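I wanted a yes or a no. Can a machine do my chores yet? So I rang up Hollis, the little outfit behind an errand robot called Skeltby, and got one of their engineers on the line for a good long chat (my coffee went cold, no regrets!).

"Which chores?" she asked me right away. Laundry, I said. Dishes. Picking up the dry cleaning.

"Folding, no. Dishes, sometimes, if you own very boring dishes. The dry cleaning we're working on," she said, and she sent over some views from the simulated downtown where Skeltby practices getting to the store and back.

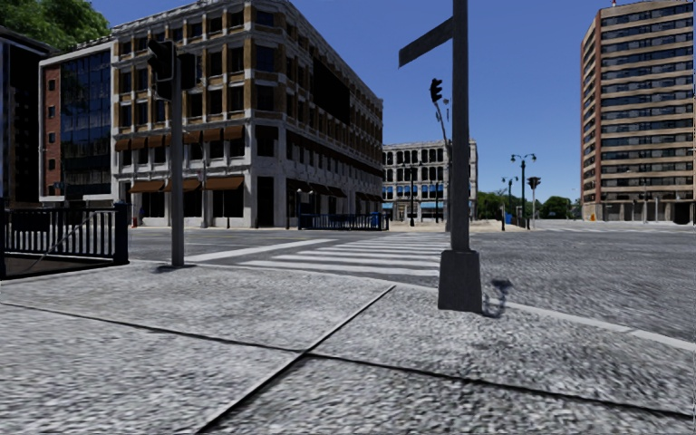

Kovács, reading my draft, wrote in the margin that a robot that can walk to the store still can't pick a ripe avocado, so what is the point? Fair! I put that to the engineer and she laughed. "The avocado is year 3. Right now I want it to come home with the right bag."

They've run 872 practice errands so far, and in 38 of them Skeltby just stopped somewhere and stayed there. I asked what she does about those. "I watch every one of them," she said. "With snacks."

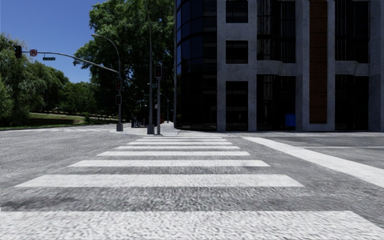
My own errands are mostly a matter of not thinking, and I told her so. I walk to the pharmacy on autopilot and couldn't tell you one thing I passed. Skeltby doesn't get to do that. Take a crossing like this one, with the white stripes running straight over to the corner and that no-turn sign hanging up by the signal: she says it has to work out which of those is meant for it and which is for the cars. Then it still has to carry the milk.

So would she let it do her own shopping? "For 4 items or less," she said. "And no eggs."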